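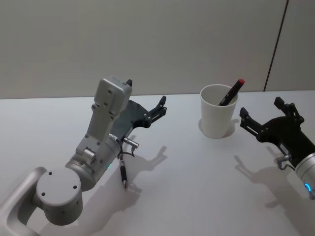

White tabletop and pale gray wall, with a silver-gray arm on the left.

My project was on sleep and school start times, and I picked it for a pretty selfish reason - I'm terrible in the morning. My first class is at 7:40 and by lunch I've usually forgotten what we did in it. So I wanted to see if other people at Furtado were the same or if it was just me!

I asked 18 students to keep a sleep diary for 9 school nights in March. They wrote down when they got in bed, when they thought they fell asleep, and when they got up. I also had them score how awake they felt in first period, from one to ten. Stelios Dimitriou helped me make the diary sheet, and he talked me out of asking for dreams (I still think that would have been fun).

The first problem was getting the sheets back. Two people lost theirs, and Omar Smadi filled his in on the bus on the last day, so I left those three out and worked with 15. 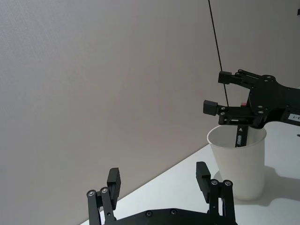
Most people went to bed later than they'd guessed they would when I asked them at the start. The average was 11:50 at night, and the average wake-up was 6:20, so that's six and a half hours in bed, and some of that is lying there looking at a phone. The first period scores were low all week, with Tuesday the worst. I have no idea why Tuesday. Welington Seixas thinks it's because practice runs late on Monday, but only four of my people are on a team, so I can't really say.

What surprised me most was weekends. I didn't ask about them on the sheet, but a bunch of people wrote notes in the margin anyway, saying they slept until noon - one even drew a little bed. If I did this again I'd put Saturday and Sunday in properly, and I'd collect the sheets every couple of days so they don't end up at the bottom of a backpack.

Thanks to Mr. Rocha for letting me hand this in after the weekend.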